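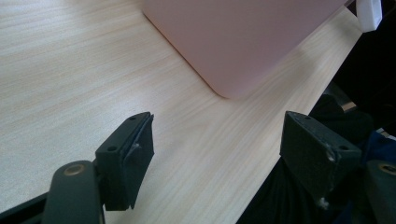

1/ Handheld grippers at the packing tables: what changes for staff

Flidska is publishing this thread for employees at the Bosach site and for the partner teams who have asked how the new work is organized. It covers duties, training, pay and the schedule through April.

2/ Since the start of the program, table staff have used handheld grippers to record how everyday items are picked up, turned and set down. The recordings are used to train the Ratetti arms, which will take over part of the repacking line.

3/ A typical task is short. One item is placed on a bare wooden tabletop, the operator approaches with the fingers open, closes on the item, moves it and releases it. Boxes and cases with rounded corners are on the current item list, as several of them slipped during the first trials.

4/ The target for the first stage was 600 accepted recordings. The Bosach team has delivered 1054. We thank the staff on both shifts for this result.

5/ Accepted recordings are not used to rank employees. Supervisors see the total for the site and do not see totals for individual operators. This was agreed with staff representatives before the first gripper was issued, and the agreement remains in force.

6/ On jobs: no position at Bosach will be closed as a result of the Ratetti installation during the current plan period. Hand repacking will be reduced. Item preparation, recording, quality review and arm supervision will grow. We recognize that these are different jobs from the ones many of our colleagues were hired to do.

7/ Employees who move into recording or review keep their present pay grade and seniority. Those who complete arm supervision training move up one grade on the first day in the new position.

8/ Training is given by Zeng and takes 5 working days – 2 in the classroom and the rest at the table, next to an experienced operator. All of it is paid time. Employees who prefer to stay in hand repacking may decline without giving a reason.

9/ Several operators reported sore wrists after long sessions. Recording blocks have been shortened, and operators now switch to review work between blocks. Please report any discomfort to your shift lead on the same day. A report does not affect your place in the program.

10/ Equipment wear. Fingertips that are used heavily become scuffed, and pads fray along the edges. Operators are asked to look over both fingers at the start of each shift:
– chips or worn patches on the finger body
– frayed or lifting pad edges
– debris on or between the fingers
– play in the linkage arms
Minor marks should be noted in the log. If a pad is lifting, exchange the gripper at the tool desk before recording.

11/ A question we receive often is whether worn fingers spoil a recording. Light wear does not. The arms will also work with worn fingers, and the review team accepts this material as long as the grip is clean.

12/ Jackets and bags should be kept off the tabletop. Personal items that appear on the work surface are the most common cause of rejected recordings after dropped items.

13/ The second stage runs through April and adds soft packaging. Shift lists will be posted at the site entrance and on the staff page. Requests to change shifts go through the usual form.

14/ Questions about grades and contracts should be sent to the Flidska personnel office. Questions about grippers, pads and logs go to the tool desk at Bosach, which is open during both shifts.

Posted Monday, January 31, 2022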